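FOR IMMEDIATE RELEASE – April

**Vekwood Creek groups win halt to Cirent wastewater permit**

Clumley – A county judge on Monday put a hold on the discharge permit for Cirent's gravel wash plant on Vekwood Creek. No new discharge until the state redoes its review. Work on the access road stops too.

The Akpalu Watershed Alliance brought the case last fall, along with two downstream well owners' groups. We said the state signed off using flow numbers from a wet year. The judge agreed the record was thin and sent it back.

What the permit would have allowed:

- up to 267 gallons a minute of treated wash water into the creek, year round
- a 13 acre settling pond uphill of the Clumley wells
- sediment testing four times a year, done by the company

What we asked for, and still want: monthly testing by an outside lab, results posted where people can read them. A real low-flow limit for August and September. A public hearing in Clumley itself – the last one was held 70 miles away on a weekday morning and most of the people who drink from those wells could not get there. 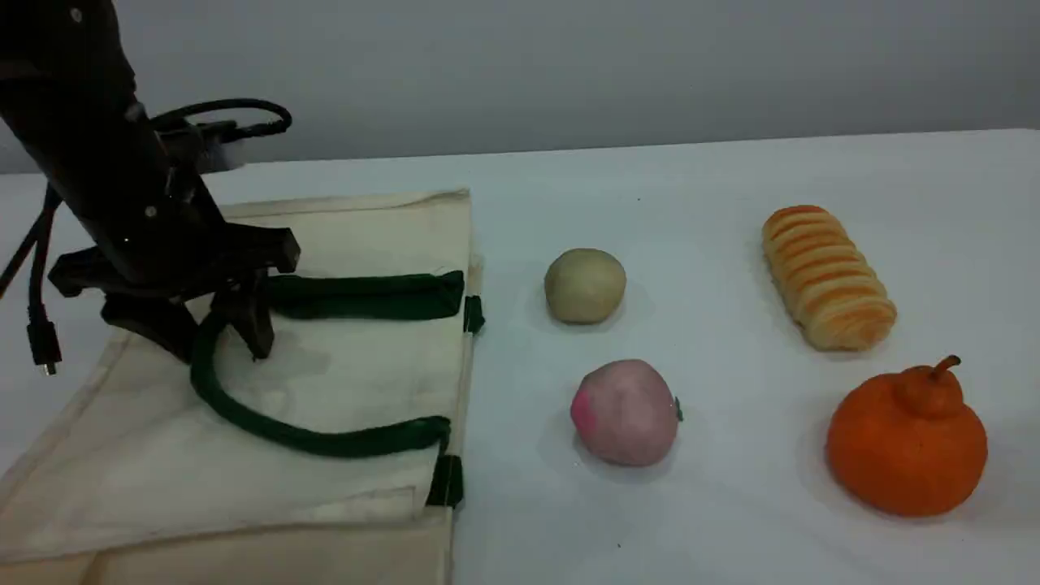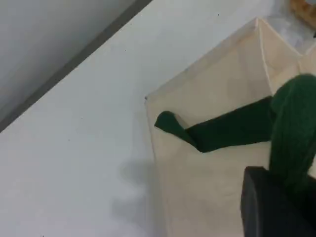 The ruling does not kill the project. Cirent can reapply, and we expect it will. The state has to run the flow study again with dry year data and take new public comment before it can sign anything. The company may also appeal. Our attorneys are reading the order now and we will put out a plain summary by the end of the week.

"This creek drops to a trickle by late summer and everyone who lives on it knows that," the Alliance said in a statement. "The permit was written like it runs full all year. We asked for the state to look again and now it has to."

In all, 27 households on the lower creek signed statements for the case. Most of them have shallow wells. Several wrote about cloudy water after the test dig two years ago, wich the state never followed up on. Those statements are part of the court record and anyone can ask the clerk for copies.

Next steps: the comment period opens when the state posts its new study. No date yet. Written comments count the same as spoken ones, so please do not wait on the hearing. Sample letters will be at the Clumley library front desk and at the feed store, we'll have them out soon as they're printed.

Akpalu Watershed Alliance is a member-run nonprofit working on on water quality in the Vekwood Creek basin. Press calls returned until 6 p.m. Copies of the order on request.

###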